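Support ticket: Orange felt placemat, wavy edges and dye transfer
Product: Wedell felt placemat, rectangular, orange
Opened by: Divina Cruzado
Status: Closed
Opened: Sunday, July 13, 2025

Hi there! I bought a set of your Wedell placemats back in February, the orange ones, and I love the color so much that I've built the whole breakfast table around them (yellow mugs, blue-rimmed plates, the lot). But I'm having two problems and I've looked all over your help page and can't find either one.

First, the edges. One of the mats has gone wavy along the long side nearest me, so the cutlery won't lie flat anymore. I line mine up on the left of the plate, spoon on the outside, then the fork, then the knife, and the spoon rocks every time I touch the table. I know, not the end of the world, but it's the kind of thing that makes me nuts before coffee.

Second, and this is the one I'm worried about, there was a faint orange mark on my white tabletop when I picked the mat up on Friday. It was about as wide as a saucer and right under where the mug goes. I'd spilled a little tea and left it overnight, so I'm guessing the mat was damp. Is the dye supposed to do that??

What I've tried so far:

Washed the wavy one by hand in cool water with a squirt of dish soap, rolled it in a towel, dried it flat on the rack. Came out clean, still wavy.

Put it under a stack of cookbooks for two nights. Better in the middle, no change on the edge.

Baking soda paste on the table mark. That took off most of it, but I can still find it if I get the light right.

Haven't tried the iron, because your tag has the little crossed-out iron on it and I didn't want to melt anything.

Thanks so much!
Divina

Reply from Wedell Customer Care

Hi Divina, thanks for all the detail. The crossed-out iron means no direct heat, but you can steam the mat. Hold the steamer a few inches above the felt, work along the bad edge, then press it under something flat and heavy until it's completely cool. On the color, the orange can bleed a little if it stays damp. Please soak the mat in cool water with half a cup of white vinegar for 45 minutes, rinse until the water is clear, and dry flat. Let us know how it goes.

Update from Divina

OK, I did the soak first. The water went the color of weak iced tea, so there was definitely extra dye in there! I rinsed it five times and the last one was clear. Dried it on the rack with a bath towel underneath (an old one, I'm not crazy).

Then I borrowed my sister's steamer, a Nostari, and went along the edge nice and slow. I pressed it under my big cutting board with two cans of tomatoes on top. The waviness is mostly gone. There's still a slight wobble to the outline, but I think that's just how felt gets cut, and I can live with it. The spoon doesn't rock!

For the table I let the baking soda sit longer the second time, and the mark is gone as far as I can tell. I've also done the damp paper towel test, pressing a wet one on the mat and leaving it through a whole TV show. No orange.

So I set the table back up the usual way. Mat a bit left of center, plate in the middle of it, yellow mug at the upper right, and the strawberry tray behind with a donut on it and a bit of bread on the other side. 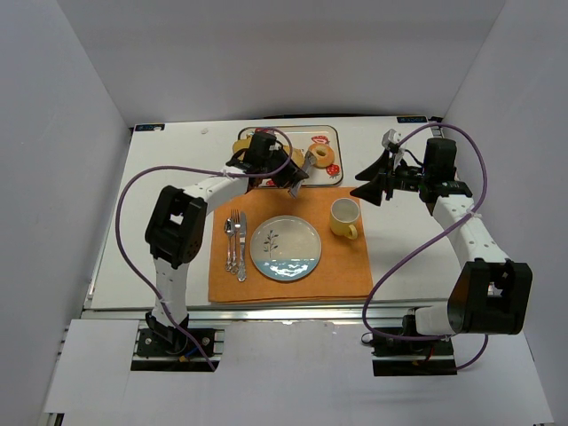

I do still have a couple of questions before you close this out. Should I do the vinegar soak on the other mats too, even though they haven't bled? And is it OK to stack them in a drawer, or is that what made the first one go wavy? Mine were squashed in next to the dish towels for most of the spring and I have a feeling that didn't help.

Reply from Wedell Customer Care

Glad to hear it! Yes, go ahead and soak the others once, separately from anything white. Stacking is fine as long as they're flat and nothing is pushing on the sides. If any of them bleed again after the soak, reply to this ticket and we'll replace them.

Update from Divina

Perfect, thank you! Soaked the rest last night and cleared the dish towels out of that drawer. You can close this one.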